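Tunham textile reuse center to open second sorting site

Tunham's textile reuse center will open a second sorting site in November, the town announced on May 14, 2019. The new site on Murthy Street will take in clothing, curtains and household fabric from the north side of town, where residents now have to cross the river to drop off their bags.

The center handled 3776 bags last year, and its storage space is full for much of the spring, manager Tineke Bosman said.

"We had to turn people away on 18 days last year," Bosman said. "They come with a car full of their mother's bedding and we have to send them home again."

The building, a former Gikier paint store, has been vacant since the shop moved out. The town will lease it for five years. Work on the roof and loading door starts this summer – the heating will be replaced later.

Four new jobs are planned. Applications open next month at the town hall.

Fabric that is clean and in good shape will go to the center's shop, where prices start at $2. Worn pieces are sold by weight to Bundier, a firm that turns them into padding.

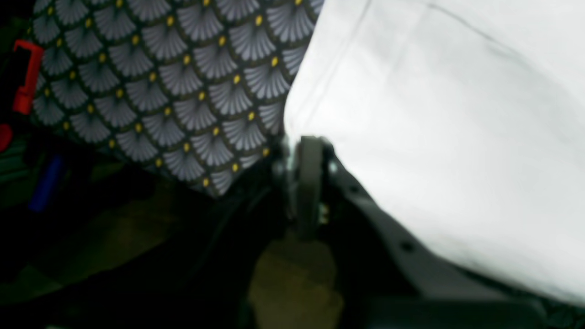 Fabric with a fan pattern next to a white cloth.

Council member Jasper Segers voted for the lease but asked for a parking plan, after 19 neighbors signed a letter about traffic. The plan is due before the summer break. Opening hours for the Murthy Street site have not been set.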